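October
By a staff writer
2 comments | 4 shares

The laundry at Hindholm has had a folding machine for years, the long sort that takes a flat sheet at one end and drops it in a square at the other. It never put anybody out of work that I know of, because someone still had to find the corners and feed them in. I did that for two summers before I had any other trade, and I can still tell you that the corners are the job. The folding is easy.

I mention it because the firm that runs Hindholm, Texier, has now said it wants the corners done by machine as well, along with the sorting and the clearing of tables at its function rooms in Rurkthorpe. The trial system is called Jidska. It has arms and cameras, and it is being taught by people who do the task over and over while it records them. Some of those people are laundry staff. They were asked if they would like a change from the floor, and several said yes.

I am not against it. I want to say that early, as most of what gets written about this comes down on one side before the second paragraph. Feeding sheets is hot work and hard on the shoulders. A person who has done it for ten years has usually paid for it somewhere in the neck or the wrists. If an arm can find a corner, let it.

What bothers me is how the change is being handled for the people who stand next to it.

Start with pay. The staff who went over to the training work are on the same hourly rate as before. Management's view is that the work is lighter, and so it is. You sit down for part of it. But the firm isn't paying for lifting any more. It is paying for what the person knows, and taking a copy. A good sorter can tell by the feel of a wet edge whether a cloth will go through flat or ruck up halfway. That took years to learn and it will be used long after the sorter has left. I think it is worth more than the rate for the floor. A one-off payment would be fair. An extra on the hour would be fairer.

Then there is the counting. On the floor, you had a target for the shift and a supervisor who knew when the dryers were down and let it go. In the training room each attempt is logged, good or bad. The staff were shown a figure of 3000 attempts for one kind of cloth, and when they got there they were told that 3246 had been recorded and a fair number could not be used. No one explained which ones or what had been wrong with them. It may have been the lighting, or a cable, or a fault in the software. The people doing the work took it to mean they had done it badly. That could have been put right in five minutes with a plain conversation.

I also think the firm has the wrong idea of what is hard. The plan on paper treats a crumpled cloth as a simple thing and puts the clever effort into speed. Anyone from a laundry would have told them it is the other way about. A mug is the same shape whichever way you pick it up. It has a handle and a rim and it stays where you put it. A tablecloth has a new shape every time you let go of it.
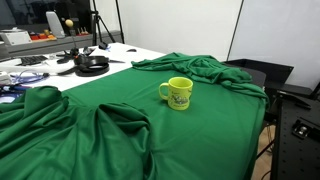

Clearing a table after a function means dealing with both at once. You take the crockery off before you touch the cloth, and you look under the folds for spoons. New starters learn this on their first evening, generally by pulling a cloth with something still on it. The older hands were not asked to write any of that down before the trial began. They are being asked now, a bit at a time, when something goes wrong.

There is a wider point about who gets to say a machine is ready. At present the decision sits with the engineers and with Texier's head office. Neither of them will be on shift at eleven at night when a cart of linen comes back from a wedding. I would give the floor staff a say in it, with the right to stop the thing and no mark against them for doing so. They had that with the old folder. There was a red bar along the front and anybody could hit it.

The last thing is hours. Texier has promised no redundancies at Hindholm, and I take them at their word. But it has not promised to replace those who leave, and it has not promised that a shift of four will stay a shift of four. Those are the questions people ask in the canteen, and they are reasonable ones. A smaller crew with a machine still has to load it and put right what it drops. If two people end up doing that for the work of four, their shoulders will be no better off than mine were.

I would like the firm to put its staffing numbers in writing before the trial moves out of the training room. It has had the whole summer to do it.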